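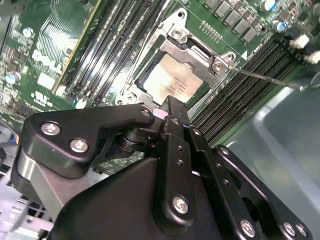
Home Projects Notes Parts shelf Contact

5 min read

# Damel

Damel is a gripper arm that takes old computers apart. It lives in the back half of a shared workshop in Skedville, between the drill press and a kiln that belongs to someone who moved away. It's slow. A bored teenager with one screwdriver would beat it by a wide margin, and would also be able to find the screw when it rolled under the bench.

This repo holds the control code, the cutting files for the gripper plates, and the wrist camera recordings we've made while working on it. If you came only for the recordings, skip to "The data."

## What state is it in

Usable, with supervision. Please read "supervision" as "a person with a hand on the stop button who isn't also eating lunch."

- Getting into an open chassis without hitting the walls: fine.
- Holding position near a processor socket: fine, if nobody leans on the bench.
- Picking up a loose heat spreader: sometimes.
- Memory modules: the latches win.
- Wiring of any kind: don't.

## Hardware

The gripper is black metal plates, links and spacers, held together with hex screws. Version 2 has rows of small holes drilled in the links. Emilian says they save weight. I weighed them before and after on the kitchen scale and the scale had no opinion, but they do make it easy to move a pivot when the geometry turns out wrong, and the geometry turned out wrong plenty.

The mounting block is aluminum and is the one part I'd ask you not to redesign. It took three evenings to get square.

The arm behind it is a Mowat, bought used, with a replacement elbow. The stock controller forgets its home position if you cut the power while it's moving. Run `home_slow` before anything else. Run it again if you're not sure you ran it.

Bins, trays and the lid over the power supply are from Plastholm. Any bin will do. Ours are the ones with the handles that snap off.

## Work so far

Most of the practice machines are desktops and old workstations, partly for the size of the case. A small case leaves the gripper no room to change its mind. A Dell board in a roomy chassis, with memory slots on both sides of the socket, has been a good teacher: the retention frame gives you screws to aim at, and there's a pale gold heat spreader in the middle that the camera can find under almost any light. The slot banks are less helpful. They're all parallel dark stripes, and the edge finder is very fond of parallel stripes.

Screws are a two-party job. The gripper goes in, and a thin driver shaft comes to the screw from the side. Getting both into the same few inches of case is most of what this project is about, whatever the title says.

## The data

There are 3,157 stills, taken from the wrist camera while the arm was inside or above a chassis. Lovisa Sæther sorted them into folders by task, and Majdi Chidiac went through after her and moved 73 of them to `unsure/`, where they remain. They weren't deleted, so please don't write to ask.

Things to know before you train on it:

- The gripper fills a lot of every view. If your model learns that computers are mostly black metal plates, that's on both of us.
- Printing on processors is usually too small to read. No part numbers are in the labels.
- Lighting is whatever the shop had on. October is noticeably gloomier, as the tube over our bench died and stayed dead.
- The sort was done by hand, by two people who disagree about what "near the socket" means. Lovisa's folders are stricter.

## Setup

Clone, run `setup.sh`, then edit `limits.yaml`. Set `max_force` to 600 in our units, which are motor counts and don't convert to anything sensible. Higher values will bend a retention frame. Ask Sixten Söderlund, who has kept the frame.

Calibration takes roughly a cup of coffee. The script prints "done" twice — wait for the second one.

## Known problems

- The left finger closes slightly before the right.
- `pause` doesn't pause the logger, so long breaks make enormous files.
- The stop button works. Its light doesn't.

## License and thanks

Code is MIT. Images are free to use with credit to the Damel project. Ilari Hämäläinen cut the plates, then cut them again. Patches are welcome, especially for the left finger.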